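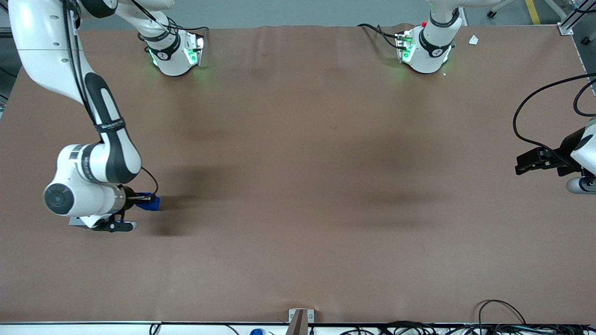
Paper moves. A sheet that looks finished and still will take in water from the air and give it back for as long as it exists, and most of the faults we see in a first binding come from forgetting that. Week 2 of the course deals with grain, damp and creasing, and you should read these notes before you touch the good stock. Creases are the part most people think they already understand. The reddish-brown sheet laid over the table has faint creases and wrinkles, especially near its top edge, and they are shallow enough that most of us would call the sheet flat. For covering a table it is flat. For covering a board it would not be, as paste will soften the paper and a line that hardly shows now may show clearly once the sheet has been pulled down and left to dry.

Grain

Machine-made paper is formed on a moving belt. The fibres tend to line up with the direction of travel, and that direction is called the grain. Sheets made by hand on a mould are shaken in more than one direction, so the grain is weak or hard to find.

Three things follow from grain:

Paper folds more cleanly along the grain than across it. Across the grain the fibres are bent or broken and the fold is rough, sometimes cracked on the outside.

Paper is stiffer along its length of grain. Hold a strip by one end and it will droop less if the fibres run along it.

Paper swells mainly across the grain when damp. Each fibre gets fatter but hardly any longer.

The third is the one that spoils books. In a bound book the grain should run from head to tail, parallel to the spine. If it runs the other way, the leaves try to widen along the spine where the sewing and glue hold them, and they cockle.

Finding the grain

Use at least two tests and see that they agree before you cut.

Bend test. Lay the sheet down, roll one edge over without creasing it and press lightly with the flat of the hand. Turn the sheet a quarter turn and do the same. It gives less resistance when the bend runs parallel to the grain.

Tear test. Tear a small piece from each of two neighbouring edges. The straighter tear follows the grain. Only do this with offcuts.

Damp test. Cut a small square, mark which way up it came from the sheet, and wet one side. It curls into a tube, and the grain runs along the length of the tube.

Fingernail test. Draw an edge between thumbnail and finger. The edge across the grain goes wavy. Do not use this on anything you mean to keep, including the margins of sheets that belong to the workshop.

Mark the grain in pencil on the back as soon as you know it. Draw an arrow, not a single line, and put it in the same corner each time. Once a large sheet is cut into several pieces the mark is only on one of them, so mark the others as you go.

Damp

Keep paper in the room where it will be used for a day or more before cutting. Leave the wrapper open at one end. Paper brought in from a cold store and cut at once will change size on the bench, and boards cut in the morning may not match covers cut in the afternoon.

Paste carries a lot of water. PVA carries less and gives you less time. A mixture of the two sits in between and is what we use for covering. Whichever you choose, let the pasted sheet rest until it has stopped stretching, then lay it down. If you put it on too early it goes on stretching against the board and makes bubbles. Light papers need very little rest and heavy ones need more, and you will have to learn this from the paper in front of you.

When a covered board dries, the sheet shrinks and pulls the board towards it. A lining on the inside pulls the other way. Use a lining of similar weight with its grain in the same direction as the cover, and the two should settle.
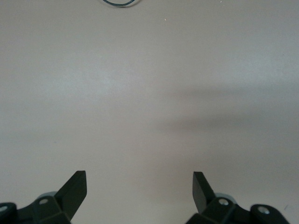

Jacinto Ponce objects that none of this is much use with handmade sheets, where the tests disagree and the paper swells in both directions. He would have beginners start on them, so that they learn to watch the sheet and stop relying on an arrow in the corner. The point about the tests is fair. The course keeps to machine-made stock for the first projects all the same, mainly on cost, and we come back to handmade paper when we reach the sewn album.

Creases and folds

A fold is a crease you meant to make. Both damage the fibres, and neither can be fully undone. Pressing under weight will flatten a crease but the fibres along it stay weak, and dye or paste will often sink in further there and leave a darker line.

To fold a sheet, line up the corners first, hold them, and press at the middle of the fold with the bone folder before working outwards to each end. Working from one end to the other pushes the sheet out of line. Put a scrap of thin paper under the folder if the stock marks easily. Heavy paper should be scored first, on the side that will be inside the fold.

To reduce an unwanted crease, damp the back lightly and evenly with a sponge, all over the sheet and not only on the line. Place it between blotters, then between boards, and leave it under weight overnight. Change the blotters once after the first half hour. Test any coloured paper for running before you do this.

Store large sheets flat. If you must roll them, roll loosely around a wide tube with the good side out.

Stock for this unit

Text paper: Stastard cream, long grain, order number 2665. Each person needs 40 sheets for the practice block and should expect to waste a few.

Cover paper: Fakis plain, any colour. It comes from the Jedirby warehouse in packs of 30 and is shared out at the start of the session. Check the grain yourself. The last delivery had both long and short grain sheets under one label.

Board: greyboard from the rack. Its grain matters as much as the paper's and is harder to feel, so flex it in both directions with your hands near the edges.

Exercise

Cut four squares of the same size from one sheet of cover paper. Paste each to a square of board, two with the grains matching and two with them crossed. Line the back of one from each pair. Leave all four standing on edge until the next session and write down which way each has bent. Bring the offcuts as well.

Reading

Escobedo handbook, chapter on sheet materials. Candela Sotomayor's notes on paste are in the folder by the sink, and the recipe for the covering mixture is on the last page.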